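Gestión de incendios forestales
Apuntes del tema 6: la interfaz urbano-forestal y la evacuación de núcleos pequeños
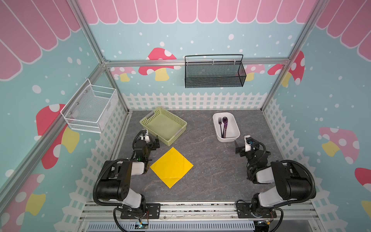
Mesa gris con dos brazos robóticos, un paño amarillo y una cesta verde claro.

Estos apuntes acompañan a las dos sesiones del tema 6 y al ejercicio de Plilten. Se da por leído el tema 5 (combustibles y comportamiento del fuego). Los conceptos de intensidad de línea, velocidad de propagación y humedad del combustible fino muerto se usan sin volver a definirlos.

6.1. Qué se entiende por interfaz

Llamamos interfaz urbano-forestal a la zona en que las edificaciones entran en contacto con vegetación capaz de propagar un incendio. La definición varía según la norma que se consulte. En esta asignatura usaremos un criterio operativo: hay interfaz cuando un incendio en el monte obliga a tomar decisiones sobre viviendas, y también cuando un fuego iniciado en una vivienda puede pasar al monte. El segundo caso se olvida con frecuencia en los planes municipales.

Se distinguen tres situaciones:

Interfaz de contacto. Un borde urbano más o menos continuo limita con la masa forestal. La línea de defensa se identifica bien sobre el plano y suele existir un viario perimetral, aunque a menudo incompleto.

Interfaz mixta. Viviendas dispersas entre arbolado o matorral. No hay una línea que defender, y cada parcela tiene su propio problema de acceso y de agua.

Interfaz interior. Manchas de vegetación rodeadas de edificación: barrancos, solares, riberas y parques sin mantenimiento. Son superficies pequeñas que arden por pavesas y aparecen en el parte como focos secundarios.

Un mismo municipio puede reunir las tres. En Plilten, el casco antiguo es de contacto, la ladera norte es mixta y el barranco que cruza el pueblo es interior. En el ejercicio hay que delimitarlas por separado.

6.2. Cómo arde una vivienda

Las vías de ignición son el contacto directo de la llama, la radiación y las pavesas. El alumnado suele concentrarse en la primera. En la revisión posterior a los incendios, sin embargo, aparece muchas veces la vivienda quemada con árboles casi intactos a su alrededor, lo que apunta a pavesas o a un fuego de superficie de baja intensidad que alcanzó algún material junto a la fachada.

Puntos débiles que deben buscarse en una inspección:

Canalones con hojarasca.
Leñeras adosadas a la pared.
Rejillas de ventilación sin malla metálica.
Setos continuos entre la valla y la casa, en especial de ciprés o arizónica.
Persianas de plástico. Se deforman con la radiación y dejan el vidrio expuesto.
Depósitos de gas con vegetación alrededor.
Huecos bajo porches y tarimas.
Muebles de jardín con cojines.

La rotura del vidrio merece atención aparte. Cuando cae una hoja de ventana, las pavesas entran y el incendio pasa a ser interior. Desde ese momento la dotación forestal no está equipada para resolverlo y hay que pedir medios urbanos. Anótese este cambio de competencia, porque condiciona las comunicaciones del apartado 6.5.

6.3. Franja perimetral y parcela

La franja perimetral se calcula desde el límite exterior de las edificaciones hacia el monte. Para el ejercicio tomaremos una anchura de 30 metros en terreno llano, que se amplía ladera abajo cuando la pendiente es fuerte. La anchura real aplicable depende de la normativa de cada territorio y debe comprobarse siempre antes de redactar un plan.

La franja no equivale a una superficie desnuda. Se reduce la densidad del arbolado, se podan las ramas bajas, se elimina la continuidad entre matorral y copas y se retiran los restos. Una franja desbrozada con los restos amontonados en el borde es peor que la situación de partida durante el primer verano.

El mantenimiento es el punto donde fallan casi todas las franjas. El matorral rebrota, y en algunos terrenos la hierba que aparece al abrir el dosel se seca antes que el sotobosque que había. Si el plan no indica quién repasa la franja, con qué dinero y en qué mes, se considerará incompleto en la corrección.

Dentro de la parcela se trabaja por anillos. En el más próximo a la casa, pavimento o grava y nada combustible. En el intermedio, plantas aisladas y riego si lo hay. En el exterior, los mismos criterios que en la franja.

6.4. Índices de peligro y activación

En clase se utilizará Stindex, la hoja de cálculo de la asignatura. A partir de temperatura, humedad relativa, viento y días sin lluvia devuelve un valor de peligro en una escala de 0 a 700. Es un índice docente, pensado para ver cómo pesa cada variable, y no debe emplearse en trabajos profesionales.

Los umbrales de la práctica son los siguientes. Por debajo de 400, vigilancia ordinaria. A partir de 400 se suspenden los trabajos con maquinaria en el monte y se revisan los puntos de agua. Los niveles superiores los fija cada grupo, y tiene que justificar dónde los pone y qué medida se asocia a cada uno. Un umbral sin medida asociada no sirve.

Dos advertencias sobre el uso de índices:

El índice se calcula con datos de una estación que puede estar lejos y a otra altitud. La estación de referencia de Plilten está en el fondo del valle del Wukau. Con inversión térmica, la ladera media puede pasar la noche más seca y más cálida que el fondo, y la recuperación nocturna de humedad que muestra la estación no se produce arriba.

El índice informa sobre la facilidad con que un fuego prende y se extiende. No dice nada de la exposición. Un día de peligro moderado con las fiestas locales en marcha y los accesos llenos de coches puede resultar más difícil de gestionar que uno muy alto en septiembre, con la mitad de las casas cerradas.

6.5. Evacuar o confinar

La decisión se toma con información incompleta. Conviene separar las preguntas y responderlas en orden:

Cuánto tardará el frente en llegar al núcleo o en cortar la carretera. Casi siempre ocurre antes lo segundo.
Cuánto se tarda en sacar a la población, contando desde el momento de la orden hasta la salida del último vehículo.
Si la vía de salida discurre por zona segura en todo su trazado.
Si existe dentro del núcleo un lugar apto para confinar.
Qué personas necesitan transporte o ayuda.

Si el tiempo de evacuación más un margen de seguridad supera el tiempo disponible, evacuar por carretera deja de ser una opción. Las evacuaciones tardías colocan a la gente dentro del vehículo, con humo, poca visibilidad y posibilidad de colisión. En esas condiciones una casa de fábrica, con las persianas metálicas bajadas y el entorno limpio, protege más que un coche.

El tiempo de evacuación se descompone en cuatro tramos: decisión, aviso, preparación y desplazamiento. Los cálculos de los alumnos suelen incluir solo el último. En la práctica, la preparación es el tramo más largo y el más variable. Hay familias que salen en minutos y otras que esperan a reunir a todos sus miembros, recogen animales o vuelven a por documentación. Quien tiene ganado rara vez se va con el primer aviso, y el plan debe contar con ello.

El confinamiento también requiere preparación. El local elegido ha de tener cubierta incombustible, una explanada limpia alrededor, agua, ventilación que pueda cerrarse y una lista de quién tiene las llaves. El polideportivo es la opción habitual y a veces es mala, por los paneles de la cubierta o por el pinar que lo rodea.

Comunicaciones. El aviso a la población debe decir qué ocurre, a quién afecta, qué hay que hacer, por dónde y hasta cuándo. Evítense expresiones como «estén atentos» sin una instrucción detrás. El mensaje se emite por más de un canal, dado que el incendio puede dejar sin servicio la telefonía, y se repite aunque no haya novedades.

6.6. El regreso

Los planes suelen terminar con la salida de los vecinos. El regreso exige las mismas decisiones en sentido inverso: estado de la carretera, árboles quemados con riesgo de caída, tendidos eléctricos, suministro de agua, puntos calientes junto a las casas. Hay que prever quién autoriza la vuelta, si se hace por sectores y cómo se atiende a quienes han perdido la vivienda, que no deberían enterarse al llegar.

6.7. Ejercicio: Plilten

Plilten es un núcleo ficticio a efectos de cálculo. Tiene más de 700 habitantes en verano, repartidos entre el casco antiguo y la ladera norte. La salida principal baja hacia el Wukau por una carretera estrecha. La alternativa es la pista de Petrenko, de 11 kilómetros, sin asfaltar y con tramos donde no se cruzan dos vehículos.

El incendio se inicia por la tarde en la margen opuesta del río, con viento hacia el pueblo. Los datos meteorológicos y el plano están en la carpeta de la práctica.

Se pide:

a) Delimitar sobre el plano los tres tipos de interfaz.
b) Calcular Stindex hora a hora y señalar cuándo se supera cada umbral.
c) Estimar el tiempo de evacuación por tramos, indicando las hipótesis de cada uno.
d) Decidir entre evacuación, confinamiento o una combinación por sectores, y razonarlo en una página como máximo.
e) Redactar el primer aviso a la población, con el texto exacto que se emitiría.

La pista de Petrenko puede usarse, pero el grupo que la incluya debe explicar cómo regula la circulación y qué hace si un vehículo se avería a mitad de recorrido.

La entrega es por grupos, en un único documento. Los planos van como anexo, con escala, norte y leyenda. No se corrigen cálculos sin unidades. Las dudas sobre la hoja de cálculo se resuelven al comienzo de la segunda sesión.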